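Bon, je vous avais promis des nouvelles de mon carnet de correspondance, alors les voilà ! Depuis juillet je me suis remise aux lettres manuscrites (oui, avec timbre, enveloppe et tout le tralala), et j'en suis à 7 envoyées, dont une de quatre pages à ma tante qui m'a répondu… par texto.

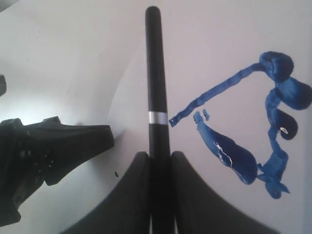 Côté papier, j'ai fini par prendre le bloc **Stitport** à la papeterie Lévesque, celui de 300 feuilles. Un peu épais pour traîner dans un sac, mais l'encre ne traverse pas et on peut écrire des deux côtés sans grimacer à la relecture. Le Zumier, que plusieurs d'entre vous m'avaient conseillé, est plus joli, sauf qu'il bave dès que j'appuie (et j'appuie beaucoup, surtout quand je raconte mes histoires de voisinage).
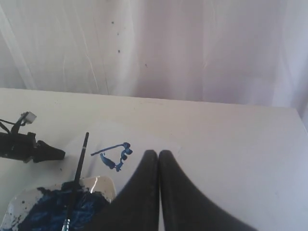 J'écris surtout le mardi soir, vers 21 h, téléphone dans l'autre pièce. Les deux premières lignes sont toujours affreuses, après ça roule tout seul ! Vous êtes presque 752 à lire cette lettre-ci, alors si l'envie vous prend d'échanger du vrai courrier, répondez à ce message avec « Drunus » en objet, c'est le petit nom de notre cercle. Je forme les binômes avant la fin du mois.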